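Writing and Selling Your Own Book
Handout 4: The Back Cover Summary

Instructor: Hường Châu
Burkwood Evening Program, January term

What we covered last time

We finished the unit on opening chapters. If you missed it, the notes are in the blue folder at the front desk. Ngọc Huỳnh has offered to share her notes too, and they are better than mine on point of view.

What a back cover summary does

A reader in a store picks up a book, looks at the front, turns it over, and reads for a few seconds. Online they do the same thing with a thumb. The summary has one job in that time, which is to make the reader open the book or click on the sample. It does not need to explain the plot. It does not need to mention every character you love.

Most first drafts in this class run too long. The longest one handed in last term was 849 words. A normal back cover holds less than a quarter of that once you leave room for the barcode and a line about the author.

Parts of a summary

Most fiction summaries have these, usually in this order:

Who the story follows. One person if you can manage it, two at most. Give a name and one fact that matters to the story. Age and hair color rarely matter.

What changes. Something happens to that person that they can't ignore. Put it in the first three sentences.

What they stand to lose. Be specific. "Everything she holds dear" could go on any book. "The ranch her brother already signed away" belongs to one book.

Where you stop. End before the middle of the story. If your summary mentions anything from the last third, cut it.

Memoir works much the same way, except that the reader already knows you lived through it. The question is what it cost, or what you found out.

Sample for discussion

This is the second draft of Thiện Đào's summary for his novel Gradham, used with his permission.

"Walter Bustos has driven the mail route out of Gradham for 13 years and has never opened a letter that wasn't his. Then one comes back marked undeliverable, in his dead wife's handwriting, with a postmark from last month. The address is a farm at the end of his own route. He has driven past it every working day, and he has never once had anything to leave there."

Things to notice:

It is 71 words long.

We get one name and one place name. His first draft had six names.

The wife is not described. The handwriting does the work.

There is no question at the end. You will see many summaries that close with "Will he find the truth?" You may use one if you want, but try the version without it first and read both out loud.

Quotes from readers

Some of you asked whether to put reader comments on the back cover. You can. Keep them short and get permission in writing, even from a cousin. A comment that says what the person did ("I missed my bus stop") is worth more than one that says the book was wonderful. Do not trim a quote so that it means something the reader didn't say. If you take out words, show it with three dots.

Label each quote with a name and a town, or a name and a job. "A satisfied reader" looks made up.

Printing costs and quantity

Lâm Phan brought in the price sheet from Linholm, the short-run printer. The per-copy price drops a lot at 3,000 copies, and every year somebody is tempted. Please don't order that many for a first book. Boxes take up more space than you think. Start with what you could sell by hand in one summer, and order again if you need to.

Ask for a printed proof before you approve the cover. Type that looks fine on a screen can be too small on paper, especially white type on a dark background.

Exercise for next class

1. Write a summary of your book in 150 words or fewer.
2. Cut it by a third. Keep both versions.
3. Underline each adjective in the short version. Take out half of them.
4. Bring four printed copies of the short version. We will trade at the tables and read them cold, with no explaining from the author.

If your book isn't finished, write the summary anyway. Beat Hämmerli wrote his before chapter five last year and used it to decide what chapter six was about.

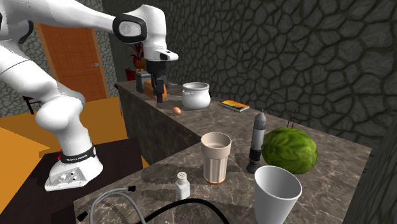
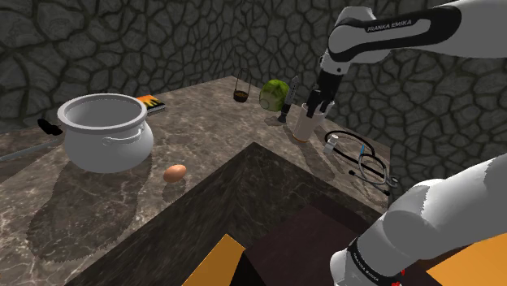 Images: computer renderings, Burkwood Evening Program

Reading

Pick any five novels off your own shelf, read only the back covers, and write down the sentence where you first wanted to know more. For some books there won't be one. Write that down too.

Class starts at 6:30 p.m. as usual. Bring your folder, since we will go straight on to author bios after the break.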